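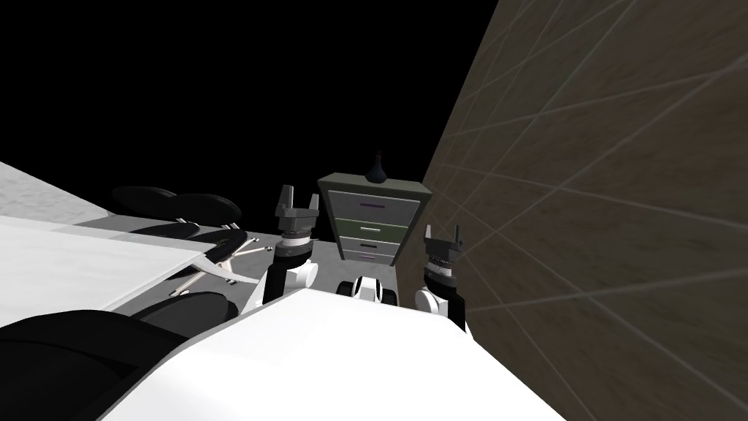
Two arms raised, grippers open

SPRING CLOTHES INSPECTION
Before anything leaves storage locker 1203
Inspected by: Laurinda Morais
Date: 15th April

Marks: OK, FIX, OUT. Comments go under the line they belong to. Comments about other people's neckties go in an email.

1. Seersucker suit, blue and white (Quintero)
Jacket seams: OK
Trouser waist: FIX
The trousers have shrunk in storage, as they do every winter. Let out as far as the cloth allows. There isn't much cloth left to allow.

Jacket buttons: FIX
Second button hanging by a thread and some optimism. Shank it properly this time. Glue was tried in November and the less said the better.

2. Linen jackets
Moth check, under collar and inside cuffs: OK
Mildew sniff: FIX
Tan one smells like a boat. Hang outdoors in shade and sniff again before anyone wears it to a christening.

Lining, tobacco jacket: OUT
Torn from armhole to vent. Relining would cost more than the jacket did, and the jacket was never that good.
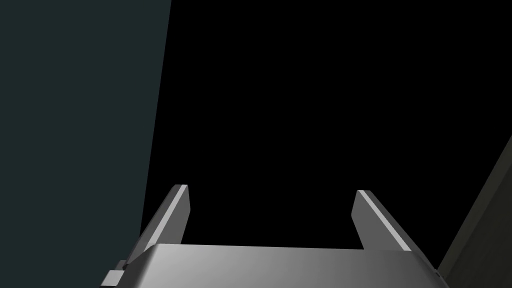
Gripper with the left finger tilted inward

3. Straw hats
Brim, flat and even all round: OK on the Travura, FIX on the older boater
Older boater was stored crown down under a suitcase. It now dips over the left eye, which some would call rakish. Steam and press flat under a board. Keep hands clear of the steam — I still have the mark from last time.

Sweatband: FIX
Stitching loose at the back bow. Leather is dry but not cracked. A little conditioner, left overnight, wiped off.

Ribbon: OK
Club stripe. Before wearing it in public, somebody should find out which club.

Straw, broken or splintered ends: OK
Run a cotton cloth around the edge. If the cloth catches, so will a forehead.

4. White bucks and other summer shoes
Soles, grip on wet floor: FIX
The Diten pair has worn as smooth as a plate. Rubber half soles before the garden party, please. There are stone steps and there is punch.

Laces: OK
Uppers: FIX
Grass stain on right toe, red wine on left. Brush first, chalk bag after. The wine will need to be thought of as character.

Shoe trees present: OK
In the wrong shoes, but present.
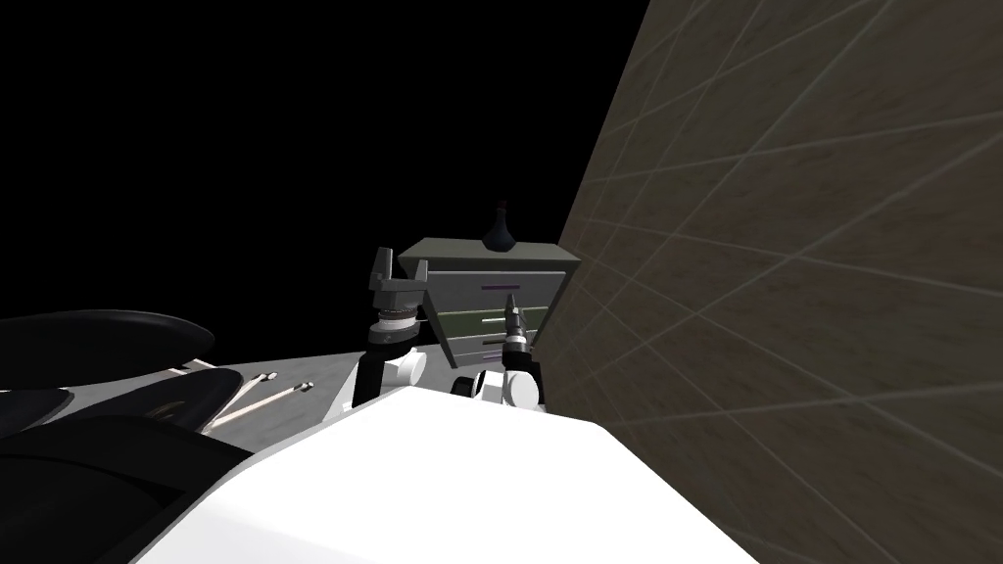 White robot body, arms reaching toward a gray chest of drawers

5. Storage
Cedar blocks: FIX
No scent left at all. Sand lightly and they come back. Replace any that don't.

Mothballs: OUT
I found them in a jacket pocket, next to a peppermint. Please consider the ways this could have gone. Bag them, label them, and keep them away from children, dogs and absent-minded uncles.

Garment bags: OK
The Narkden cotton ones breathe. Throw away the dry cleaner's plastic as soon as it comes in the door.

Wall rail, load: FIX
Rated for 30 pounds. It was holding three overcoats, all the tweed and a saddle. One bracket has pulled nearly 2 inches out of the plaster. Nothing goes back on it until both brackets are into a stud.

6. Steamer and iron
Cord: OUT
Insulation split near the plug. Do not tape it again. The tape from last year is what I had to peel off to find the split.

Iron plate: OK
Pressing cloth: OK, with a scorch in the shape of the iron.
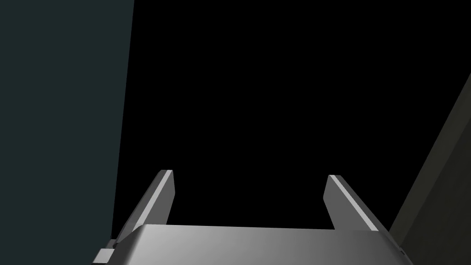 Broad gripper housing in gray

7. Ties and pocket squares
Bow ties, 100 percent silk: OK
Madras: OK, if you like that sort of thing
Clip-on: OUT
Found at the back, behind the cummerbunds. No questions were asked.

Still open: rail brackets, steamer cord, half soles. Locker stays shut to overcoats until the rail is done. The boater may be collected from my ironing board once it stops looking surprised.

L. Morais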